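**Stirring job: arm loses its spot after a few hundred cycles. Is "auto re-home" worth trusting?**

Asked by Rattana Khamphan, March 2019

I look after one small arm on a white tabletop. It takes a spoon, stirs a mug of coffee, backs off, and does it again. Controller is the Skivley, gripper is the Emine two-finger. The maker's manual says to turn on auto re-home and forget about it. I did that and I don't believe it did anything.

Fresh start, all fine. By cycle 795 the spoon was touching the wall of the mug, and by cycle 977 I stopped it before something chipped. Re-homing put the numbers on the screen back to zero. The spoon still hit the wall. I have tightened the base bolts twice.

The cable hangs in a loop under the arm. A guy at Srisuk told me the loop is "by design". Maybe it is. I would like to hear from someone who isn't selling me the thing.

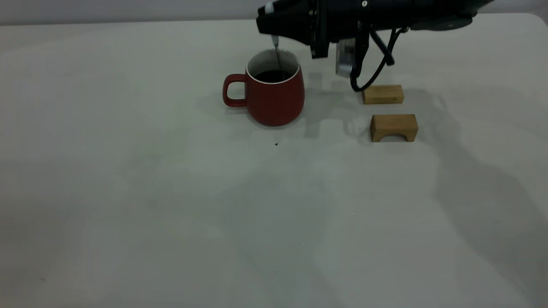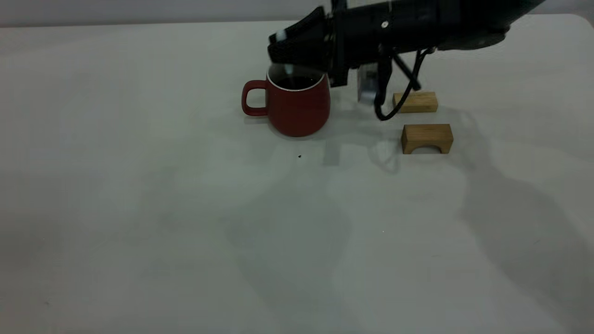 The stir height is set so the gripper stays at or above the rim in both. The two wooden blocks stay put between runs and I don't use them for this job.

**What should I check first when the screen says the arm is home but the tool is in the wrong place?**

Check whatever sits past the last joint, starting with the gripper mount. Homing only knows about the joints. If the gripper has turned a little on its flange, or the spoon has crept in the fingers, every joint can read zero and the tip will still be off.

---

**Answer 1 – Nicanor Tapia** (marked as helpful, 8 votes)

Auto re-home is a checkbox for people who don't want support calls. Leave it on or off, it won't fix this.

Do it in this order:

1. Power down and support the arm by hand before you touch a screw.
2. Put a pencil line across the gripper body and the flange.
3. Take the mount screws out one at a time, clean off the old thread lock, put a drop of new stuff on, and torque to the value in your manual. Don't go by feel.
4. Let it cure overnight.
5. Run 1,000 cycles over an empty mug, then look at the pencil line.

If the line has split, it was the mount. If the line is good and the tip has moved, it's the spoon sliding in the fingers. A round thin handle in flat fingers is a bad grip whatever the brochure says about grip force. I glued thin rubber on mine. You'll need to replace it now and then.

I wouldn't blame the cable yet, but move the arm through the whole stir slowly and watch the loop. If it goes tight anywhere, give it slack. If it drags on the table or catches on a block, move the block.

**Comment from Rattana Khamphan:** Did steps 1 to 5. The line split by a hair. Redid two of the screws and I'm running it again. Not calling it fixed until it gets past 977.

**Comment from Lamai Sriwong:** Which thread lock? The red stuff is a pain to get out of small screws.

**Comment from Nicanor Tapia:** Blue.

---

**Answer 2 – Alasdair Menzies** (2 votes)

Update the firmware. We had drift last November and the new version cleared it up. Can't remember the version number, it was whatever Rindulau had on their download page.

**Comment from Kittipong Jitpraphai:** Did you change anything else the same day?

**Comment from Alasdair Menzies:** We had the gripper off for cleaning, so I suppose the screws got done up again too.

**Comment from Kittipong Jitpraphai:** Then I'd say it was the screws.

---

**Answer 3 – guest** (0 votes)

same problem here, following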